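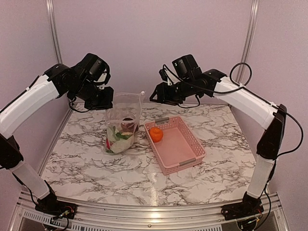

Both arms over the marble top, bag and basket set out. June 6, 2023

1/ Service day on the two-arm cell! I love this job more than I probably should. The counter reads 2,875 cycles, so the whole thing gets a proper going-over, and I'm posting as I go because a few of you asked how we keep it running.

2/ First thing I look at is always the cabling. See that big loop standing up over the right arm's white link? I like it big. When the wrist rolls all the way over, it eats slack fast, and a tight cable tugs on the connector every single cycle. We lost a connector that way last August and I was grumpy for a week.

3/ My check is boring and it works. Power on, speed way down, jog each wrist to both ends of its travel and watch the cable the entire time. If it goes straight anywhere, stop and feed more through the tie. If it rubs on a housing, turn the tie a little and go again.

4/ Ties! White on purpose. Against black cable you can spot a missing one from across the room. I snip them flush and run a thumb over the end, then I change every one that has gone stiff. Finlay Halliday taught me to leave them loose enough to slide a fingernail under, and I've stuck with that.

5/ Next, the bases. Those thin wires and little connectors by the mounts are my least favorite bit. I push each connector home by hand, one side and then the other, and take a picture before I touch anything. Future me is always grateful. A cover for that area is on the Lernport order, and I can't wait for it to come in.

6/ Then the rails. Vacuum out the grooves, wipe down, go over the frame bolts with the torque wrench. Two took a tiny bit of turn today, both on the right side. Wrote it in the book. If the same two move again next time, I'll pull them and look at the threads.
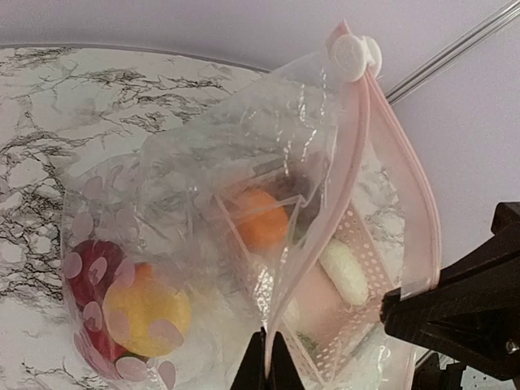 7/ Finger alignment is where I spend most of the morning, and it's the part I find the most fun. Thin film is a great test for it. With fingers that meet squarely you get a narrow upright fold like the one over the bottom finger, and when one is twisted the pinch goes slanted and the bag creeps. So I loosen the finger screws, close on a flat shim, snug them up while closed, open, close again, and only then tighten for real.

8/ Two things I got wrong the first few times. I tightened with the gripper open (don't, they shift). And I cleaned the fingers AFTER aligning, which meant wiping off the gunk that was holding my shim crooked. Clean first!!

9/ Re-homed both arms, then ran the meet-in-the-middle routine, where the two grippers come toward each other and stop with a gap. I measure that gap with a feeler gauge. Left was spot on. Right needed a small offset, so I typed it in, saved it, and saved the old value too.

10/ Ka-ming Yang asked how often we do all this. Quick look at the cables and fingers every 76 cycles, full service at every 1,000 or whenever something sounds off. Yes, I know what the counter says. We ran long this time and I'm not proud of it.

11/ Test run is going now at half speed, 271 moves, and I'm standing here with coffee listening to the elbows. Nice and even so far. I'll add the torque numbers for the frame bolts to this thread tonight once I've typed up the book.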